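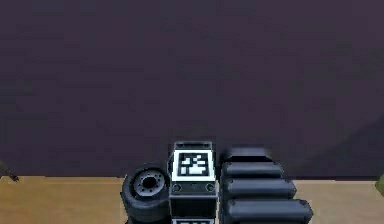
Fig. 1. Dark plum over light tan, computer rendering.

Color in Rooms, Unit 2: Dark Walls
Course notes, Giuliana Espinoza
Handed out 15th October

Last time we stayed with pale rooms and got as far as undertones. Now for the fun part! Dark walls scare people, and I think most of the fear comes from one bad experience with a small paint chip held up under a store light. A chip is surrounded by white card, so the color looks stronger and darker than you'd expect, and you back away from it. Paint a whole wall and your eye has much less white to compare it with. It settles down. Give it a few minutes before you judge.

Words we need
Hue is the family a color belongs to: red, blue, yellow and so on. Value is how light or dark it is. Chroma is how strong or how gray it is. Plum is a lovely one to practice on because people argue about all three. Is it a red or a blue? (It sits between them, and leans one way or the other depending on the mix.) A muted plum has low chroma, and that's why it can cover a big wall without shouting at you.

Value does most of the work
If you remember one thing from this unit, make it this. Squint at a room until the detail goes. What you have left is a pattern of lights and darks, and that pattern decides how the room feels long before the hue gets a say. A dark wall meeting a light floor gives you one strong line, low down, and the eye goes straight to it. A dark wall meeting a dark floor loses the line, and the corners seem to slide away. Both can be beautiful.

Try it with black and white prints too. Jhosep Castaño brought a set to class in August and we were all amazed at how many "bold" color schemes turned into one flat gray.

Warm next to cool
Colors push their neighbors around. Put a cool purple beside a tan or honey-colored wood and the wood looks warmer and yellower than it did in the store. Put the same wood beside brick red and it can look almost dull. The old name for this is simultaneous contrast, and once you start seeing it you will see it everywhere - in shop windows, on dinner plates, in other people's coats.

So always test your wall color against the real floor. Lay the sample board down on it, then stand it upright where the wall will be. An upright surface and a flat one catch light differently, and the same paint can seem a full step darker when you stand it up.

Finish
Flat paint hides bumps and gives dark colors a soft, velvety look. It also marks easily. Satin wipes clean but throws back highlights, and on a deep color those show every roller stroke. In the Greltham house (slides next unit) the hallway was done in satin, then done again in flat, and I'll show you both because the difference is huge.

Homework
Make 2 sample boards, each 40 by 20 centimeters, one in a muted dark of your choice and one in a stronger version of the same hue. Two coats, edge to edge, no white border. Look at them in the morning, in late afternoon and under a lamp at night. Write down what you see in plain words. "Muddy," "like wet slate," "more pink than I wanted" are all good notes.

Bring the boards and a scrap of flooring, or a piece of cardboard painted close to your floor color. We'll line everything up against the long wall in the Huanca room and swap boards between floors. This is my favorite session of the whole course - some pairings that sound awful are gorgeous.

Next unit: ceilings, trim, and when to leave them alone.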